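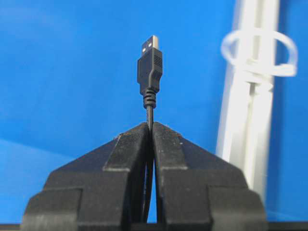
1/ Plug pose from the wrist camera: what changed in our insertion stack

Heriberto Montes, controls and perception at Jemstead. Posting this in pieces because three people asked how Dridska handles USB-A plugs now. Dridska is our in-house manipulation stack. Most of this is software.

2/ We grip the cable just under the strain relief and leave the plug free above the fingertips. The wrist camera gets a clear view of the metal shell and the housing that way. The cost is that the plug can lean. In the shot at the top the shell tilts a little to the left.

3/ The old code assumed the plug axis lined up with the seam between the fingers. That was fine when we gripped the housing. With a cable grip it put the tip in the wrong place, and the planner had no idea.

4/ So now we estimate the plug pose after every grasp. First pass finds the shell outline against the background. Black housing in front of black fingers is a bad edge to work with. Bright metal on blue is a good one.

5/ Second pass looks for the two retention holes in the shell. If the plug is turned a bit they look staggered, one lower and one higher. We fit a flat rectangle model to the outline plus both hole centers and solve for roll, pitch and yaw together.

6/ Training set for the hole detector is 2,558 crops. Michalis Karras labeled the hard ones by hand. We kept 1,878 for training after dropping duplicates and anything with a blown-out highlight on the shell. In hindsight I would keep the highlights. They show up all the time in real runs.

7/ The tilt goes to the planner as a correction on the tool frame. Nothing else in the planner changed. Themis Katsaros wanted a separate "held object" frame with its own limits, and he was right, so that's on the branch but not merged.

8/ Limit is 12 degrees of lean. Over that, the arm sets the plug down and grasps again. After 2 regrasps it stops and flags the operator. I tried letting it keep going and it mostly wasted cycle time.

9/ Control side: the final approach is compliant in x and y, stiff in z until contact, then z drops to a force limit. A braided cable bends under load, so the pose you measured in free air is only good until first touch. After that we ignore vision and use the force signal.

10/ Known problem: the detector can lock onto pale vertical hardware behind the plug when it's out of focus. We mask by sharpness before the outline pass. Works on our bench, not tested on the Hitisum cell yet.

11/ Replay tool is in the same repo. It steps through wrist frames with the fitted rectangle drawn on top and the force trace underneath. Run it before you file a bug, please. Half of the April tickets were a stale camera calibration.

12/ Next up is recovering which side of the plug faces the camera when only one hole is found. If you have a method that works at low resolution, reply here.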